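News from the Getgate cell: the cable, the pads and the lid

By Ustyna Hrytsenko

In the last issue I promised to write how we look after the Getgate cell between the long runs. Several colleagues at Vostlow are going to build a similar one in November, and they have asked me for the notes. My notes are in three notebooks and two languages, so I put the useful part of them into this item.

For the people who joined Unthorpe recently: Getgate is the kitchen cell, the small one at the end of the corridor. It has one arm with the black hand, one white table, and one household task at a time. At present the task is the rice cooker. The hand must take the glass lid by its knob, put it on the pot, and later take it off again and lay it on the table. It sounds easy, and for a person it is easy. For us it was the hardest task of the spring, and most of the trouble did not come from the software.

The wires

When we started with the lid, the hand stopped on one morning with the message "finger 2 no answer". We restarted it and it worked. After lunch it stopped again. I changed the driver board, and it stopped again. I am a little ashamed to say how long I was looking at the board before I looked at the wires.

The fine wires of the hand go along the top of the arm, and near the middle they make a small arc before they go down to the fingers. This arc was too tight. Each time when the wrist turned fully to reach over the lid, the red wire was pulled a little at its connector. In straight position the contact was good, so every test on the bench was passed.

The repair was to open the arc. We now leave 14 mm more of free wire there than the drawing says, and I ask everybody please not to make it "tidy" again. It looks not so nice, but it has room to move. The thick cable is a different matter. It hangs from the underside and goes down over the front of the table, and it should be free for the whole way. If it lies on something, the arm feels this as a load and the force reading becomes wrong. 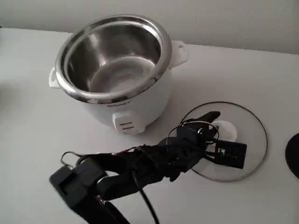 The hand at the knob of the lid. The small arc of fine wires is over the arm.

The check before a run

We do the same check before every run. It takes 11 minutes when I do it alone, and less with a second person at the screen.

Switch off the motors and move the wrist by hand to both ends of its travel. Watch the arc of the wires, not the fingers. It must never become straight.

Look at the connectors with a lamp. Push each one gently with a fingernail.

Clean the finger pads with a cloth and a little alcohol, then wait until they are dry. Rice starch is terrible for the pads. You do not see it, but the knob slides.

Clean the knob too. I forgot this for weeks.

Switch on, send the hand to its home position and read the force with nothing in the fingers. If it shows more than 2 N, do the zero procedure again and check where the thick cable is lying.

Close the fingers one time on the test block, then one time on the real knob. Write both values in the book. Please write them with a pen and with the date, also on the days when all is good. The good days are what we compare with.

Placing the cooker

The cooker is not fixed to the table. We discussed this long, and Polishchuk, who make our fixtures, offered us a very nice clamp. In the end we said no, as the task should be done with a cooker that can move a little, like at home. So its place must be checked by eye and with the paper template. Take the template away before the run!

The two side handles are a good help here. With the template on the table, both handles should be over their drawn shapes. If the body is turned, the hand still finds the knob, but when it puts the lid on, the lid can come down on one edge and stay so. A lid that stays on one edge looks closed from the wrong side, and the log was telling us success when it was no success. After this we added one more look from above at the end of each cycle.

The power cord goes away behind the cooker, across the table and over the far edge, on the side of the wall. Keep it there. One time somebody brought it around the front for a quick test with a shorter extension, and the arm took the cord together with the lid. Nothing was broken, but I do not want to hear this sound again.
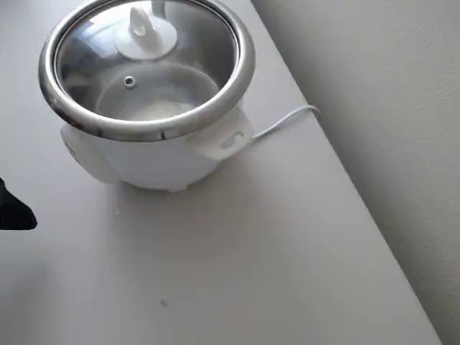
The cooker with the lid on and the cord led over the far edge of the table.

About the glass

The vision part has its own difficulties with this lid. Through the glass the camera sees the pot or the table, and the steel rim gives strong bright places which move when the light is changed. We tried matte spray on an old lid and the results were beautiful, but no family cooks rice with a sprayed lid, so we washed it off. What really helped was simpler. We look for the knob first, and from the knob we calculate where the rim should be. Also we keep the room lights the same during the whole run. The switch has now a piece of tape on it, and I thank everyone who respects the tape.

The table should be wiped before each run too. A crumb does not disturb the hand, but if there are many, the program for the table surface begins to be nervous.

How it goes now

The longest run without help is 89 cycles, on and off counted as one. It was ended by a pad, not by a wire. The pad on the upper finger became smooth at the tip, exactly in the place where it bends over the knob. I have changed both pads together, although the other one was still good, to have the same friction on the two sides. Old pads are in the left drawer in a bag with the word OLD. Please do not use them, and please do not throw them away either, I want to measure them.

Still open: the strain relief at the wrist. Now it is a cable tie, and a cable tie is what we had. I have drawn a small printed bracket and sent it to Polishchuk for their opinion. When it comes, I will need one afternoon with the cell switched off, and I will write it in the calendar one week before.

For Vostlow: order two sets of the fine wires from the beginning, and make the arc bigger than you think is pretty. The check list and the paper template are in the shared folder under Getgate, version of July 9, 2026. If you find a mistake in my English or in my torque values, write me, and first about the torque values.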